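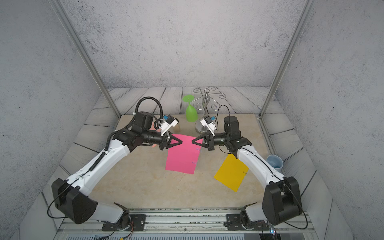
本页最后修改:2019年8月7日　修订人:阿纳斯塔西娅·帕帕达基斯(Anastasia Papadakis)

双臂工作台示教操作须知与实用提示
适用范围:Drosow 工坊家务整理类任务(纸张、夹具、杯具、小件挂架)

一、总则

本须知供在双臂工作台上进行示教的人员使用。示教方式分为两种:一为手扶示教,即操作者直接握住机械臂腕部引导其运动;二为遥控示教,即操作者通过主手或手柄驱动机械臂。两种方式所得记录须分目录存放,不得混编。

首次上台人员应先由 Magdalini Stamatopoulos 或其指定人员陪同完成一次完整练习,练习记录不计入正式数据。

二、上电前的准备

1. 清理台面。与当次任务无关的物品原则上应移出双臂可达范围。任务单要求保留干扰物的,按任务单摆放。
2. 检查线缆。腕部线缆须留有足够的弯曲余量,夹爪转到任一极限位置时均不得绷紧。线缆若搭在电机外壳上,应先理顺再上电。
3. 检查底座螺栓与导轨。两臂装于同一导轨,一侧松动会影响另一侧的重复精度,拧紧时两侧一并复查。
4. 擦拭夹爪指尖。指尖沾有纸屑或胶痕时,薄纸容易粘连,松爪后纸张随指尖移动,整段记录只能作废。
5. 确认急停按钮伸手可及。遥控示教时,急停应放在操作者惯用手的另一侧。

三、两种示教方式的选择

动作幅度大、接触力小的任务,例如把杯子扶正、将小件移到挂架旁,宜采用手扶示教。操作者能直接感到阻力,轨迹较为平顺。

需要双臂同时动作的任务,宜采用遥控示教。一人同时手扶两臂时,身体容易挡住台面上方的视线,手部也会进入相机画面,后期剔除费时。两人各扶一臂的做法仅限练习使用,节奏难以统一。

纸张夹取、回形针取放等精细任务,原则上采用遥控示教,主从比例调低一档。熟练后可恢复常规比例,须经 Wian Kekana 签字。

四、纸张与回形针任务的操作提示

(一)摆放

纸张应平铺于双臂都能到达的中部区域。任务用纸优先选用颜色鲜明的纸,如本页图中夹爪下方的亮粉色纸,右缘夹有两枚蓝色小回形针,纸、针与浅色台面三者容易分辨。白纸放在米色台面上对比不足,建议仅在专项测试中使用。

回形针之间应留出至少一个指尖的宽度。间距过小时,夹爪取一枚会带动另一枚。

(二)接近

两臂不宜同时冲向同一点。推荐的做法是一臂先到位,压住或夹住纸张,另一臂随后接近。两侧指尖即将相遇时应降速,停顿一拍,再继续。停顿时间以操作者看清指尖间隙为准,不必刻意拉长。

指尖呈三角形的夹爪,尖端较窄,适合挑起纸边,但受力面积小。挑起纸边后应尽快改用指腹夹持。

(三)夹取

取针时,夹爪开口只需略大于针宽。开口过大,闭合行程变长,纸角常被一同卷入。

闭合后先沿针的长度方向轻拉,再抬起。直接向上提,纸张会随之翘起,稍厚的纸还可能折出印痕。有折痕的纸应更换,不得翻面续用。

(四)放置

松爪前先使物件接触台面。悬空松爪会让回形针弹开,落点无法预计,下一段的起始状态也随之改变。

五、杯具与挂架

倒扣的高脚杯重心较高,手臂从其上方越过时应抬高腕部。塑料杯较轻,线缆轻轻一扫即可移位,摆放时应避开线缆的摆动范围。

侧放的杯子靠近台边时,应先由内侧向外观察其是否会滚动,再决定由哪一臂处理。扶正杯子时,指尖宜伸入杯口一侧,以免挤压杯壁。

带卷曲挂钩的金属架容易钩住线缆。架子应放在台面后部;需要在架上取挂物件时,腕部从正面进入,原路退出,不得绕架旋转。金属表面反光较强,如深度数据出现空洞,可调整灯光角度,不要在架上贴胶带。

六、记录的长度与节奏

单段记录以45秒为上限。超过上限的任务应拆分为子任务,各自命名。每连续录制30分钟,操作者应休息一次,并由他人接替或停机。疲劳时的操作往往多出细碎的修正动作,回放中很容易看出。

每项任务每轮录制26段,其中6段由另一名操作者完成。换人的目的是使记录包含不同的手法,因此后一名操作者不必模仿前一名的路径,只需遵守起止状态的规定。

失误后自行纠正成功的段落可以保留,标注“含纠正”。碰倒物件、夹爪相撞或中途有人伸手入台的段落一律删除。

七、常见问题及处理

夹爪夹不住薄纸:先检查指尖清洁,再检查两指是否对齐。对齐有偏差时应停止录制,报请校准,不得以加大夹持力代替。

两臂动作一快一慢:多为两侧主从比例设置不一致。存盘前核对配置文件,左右应取同一数值。

手扶时手臂发沉:重力补偿参数未随末端负载更新。加装或拆下腕部传感器后,须重新载入负载参数。

回放时位置整体偏移:检查导轨上的底座有无移动,再检查相机支架。本工坊规定,围挡内的铝型材立柱不得悬挂衣物、工具或延长线。

遥控画面延迟:关闭无关的预览窗口。延迟仍然明显时改日录制,勿凭感觉预判动作。

八、收尾

录制结束后,两臂退回停放位,再断电。手臂断电后可能下垂,断电前应用手托住前臂,确认下方没有杯具。

纸张按颜色归入文件夹,回形针收入带盖小盒。变形的回形针另行存放,可供 Elodora 课题的异形件测试使用。台面用微湿软布擦拭,不使用含蜡清洁剂,以免纸张打滑。

记录表应写明操作者、示教方式、任务名称、主从比例及异常情况。字迹不清的记录表由 Evanthia Kontogiannis 退回补填。

九、附注

本次修订调整了第四部分取针动作的顺序,增加了金属挂架的摆放要求。旧版中关于双人手扶录制的条款停止执行,已入库的相应记录予以保留,检索时请勾选“旧规”。

夹爪指尖备件存放于 Pappas 柜下层,领用后登记。对本须知的修改意见,请以书面形式交索菲娅·米佐塔基斯-弗拉胡(Sofia Mitsotakis-Vlachou),下次修订定于11月进行。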